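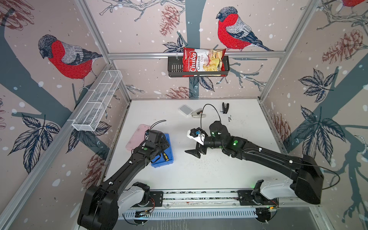
Home Issues Sections Submit Contact

3.2 Share pricing and member retention at the Umness farm

Community supported agriculture (CSA) schemes sell shares of a harvest before it is grown. The income arrives early, but the farm takes on a fixed duty to deliver, and members who leave mid-season are hard to replace. We examined two share formats offered by the Umness farm over one growing season. The full share was paid in a single amount before planting. The split share was paid in monthly amounts starting in April and could be ended with four weeks' notice.

Order records were exported from Hedeo, the bookkeeping package used by the farm office, and contain 1663 weekly pickups. Pickups were coded as collected, collected late, or missed. A pickup moved to another day at the member's request was coded as collected. Records from the workshop and farm dinner program were kept in a separate ledger and matched to member accounts by household.

Retention was higher for full shares in every month of the season. The gap was widest in midsummer, when boxes were dominated by squash and greens. Split-share members who had attended at least one workshop stayed longer than those who had not, and their missed pickups were fewer. The direction of this effect is unclear. Members who already intended to stay may also be the members who sign up for workshops.

Figure 4. Workspace. 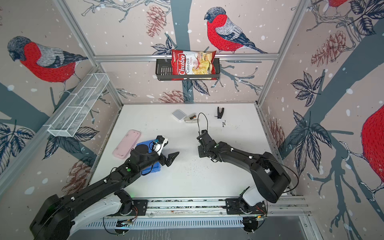 Bajwa objected to this reading and argued that the workshop calendar itself was the confounding factor, as most sessions were held on pickup days and a member on site for a class would collect the box anyway. We tested the objection by removing all pickups that fell on a workshop day. The difference in missed pickups became smaller but did not disappear. The difference in length of membership was unchanged.

A second limit concerns price. The full share cost 600 dollars, and the split share cost 100 dollars more across the season. Households with less cash on hand in spring were therefore likely to choose the format with the higher total price. Income was not recorded, and we cannot separate the effect of the payment schedule from the effect of household budget. The Bonton cooperative, which offers both formats at one price, would be a suitable site for a repeat of the analysis.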